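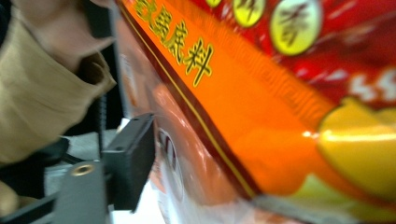 Vurnar Package Records is a table of flexible food packages held in the shared pantry at Gadville: pouches, sachets, pillow bags and clear inner bags. It records what is printed on each package, what the package is made of as far as can be told by handling it, and where it is shelved. The table was started to settle a shelving problem. Sauces, soup bases and dry seasonings are sold in glossy pouches of similar size, and several are mostly red and orange. Where the front carries a legible product line, that line decides the category, so a pouch with 锅底料 in yellow on an orange band is filed under hot pot base whatever else is on the panel. Color alone is never used to assign a category.

Search the records Go Advanced

Contents

packages.csv: one row per package, 1644 rows
label_lines.csv: one row per printed line of text, 3266 rows
categories.txt: category list with short definitions
CHANGES.txt: corrections after first release

The two tables join on package_id. A package with no printed text has a row in packages.csv and none in label_lines.csv. First release was June 2019.

Fields in packages.csv

package_id: five digits, never reused
category: one value from categories.txt
form: pouch, sachet, pillow, gusset, inner, other
surface: gloss, matte, clear, mixed
closure: heat seal, zip, fold, tie, none
ground_color: main printed color of the front panel
second_color: next largest printed color, blank if none
shelf: Quintela shelf code
condition: intact, creased, opened, empty

Use "mixed" for surface when part of the front is printed solid and part is left clear or translucent. A pouch that runs from solid red to a pale panel with the film showing is mixed. A pouch with a pale printed panel and no visible film is gloss or matte.

Fields in label_lines.csv

package_id: as above
line_no: order on the panel, top to bottom, then left to right
script: han, latin, kana, hangul, cyrillic, other
text: transcription
text_complete: y or n
direction: horizontal, vertical, slanted
outlined: y or n
note: free text, maximum 300 characters

Transcription rules

Transcribe what is legible. If the opening character of a line cannot be read, put one question mark in its place and set text_complete to n. If the number of missing characters is unknown, put two question marks. Do not fill in a brand or product name from memory, even when the design is familiar.

Characters inside badges or seals are separate lines. Enter them after the main product line. A row of badges is entered left to right along the row, including a row that runs on a diagonal. A badge with no legible character gets a line with the text field blank and "badge" in the note.

Large decorative letterforms are a frequent source of error. Stylized white shapes on a red ground can look like Latin letters and turn out to be part of a Han character, or the reverse. Enter script as "other" until the whole package has been checked against the panel text on the back.

Small round logos go in the note. Give the colors and leave the name out unless it can be read.
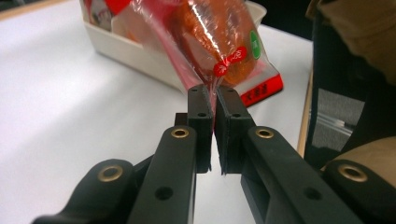

Gadville Shared Pantry / Packaging Records Section

Clear packages

Clear packages are handled under a separate rule. Film with no printing gives no product line, so the category comes from the contents or from the outer package if there is one. When neither is available the category is "unassigned" and the package goes on shelf Q-U.

Hold clear packages by a bottom corner when reading or moving them. The film gathers into a fold at the corner and the flat part stays free for inspection. A fold made this way is not recorded as a crease. Record "creased" only when the film stays marked after it has been laid flat on the table and smoothed once by hand.

Closure on clear packages is hard to judge from the front. Tilt the package so that light reflects along the top edge. A heat seal shows as a narrow band with a pattern pressed into it. A folded top with tape over it is entered as "fold", with "tape" in packages.csv under closure_note, a column added in September.

Shelving

Shelf codes follow the Quintela layout: a letter for the unit, a hyphen, then a number for the shelf. Pouches stand upright in open bins, front panel out. Clear bags lie flat. Stacks of clear bags slide, and a bin should be closed to new stock when the top bag is level with the rim. Sachets under 200 grams share bins by category. Larger pouches have their own bins.

Known problems

1. Gloss is overreported. Some satin films were entered as gloss under strong overhead light.
2. ground_color is unreliable for panels that blend from yellow to orange. Both values occur for the same design.
3. Early rows do not separate "pouch" from "gusset". Rows imported from the older Ernska list are marked E in CHANGES.txt and have not been rechecked for form.
4. The outlined field was left blank on imported rows. Blank does not mean n.
5. Simplified and traditional forms are transcribed as printed. A search on one form will not find the other.

Not covered

Cans, jars, rigid boxes and fresh produce bags. Ingredient lists and allergen statements are outside the table, and the records must not be used to decide whether a food is safe to eat. Read the package.

Corrections

Send the package_id, the field, the present value and the proposed value. One correction per line. Corrections to transcriptions need the package in hand.

Comments (4)

The shelf column has a trailing space on the Ernska rows. Breaks the join with our bin list until you trim it.

Is there a category for dipping sauce sold together with the soup base in one outer bag? I put ours under hot pot base and noted the sauce.

Same question as above. categories.txt says "use the outer package" but only under clear bags.

Opened the CSV in a spreadsheet and lost the leading zeros on package_id. Import that column as text.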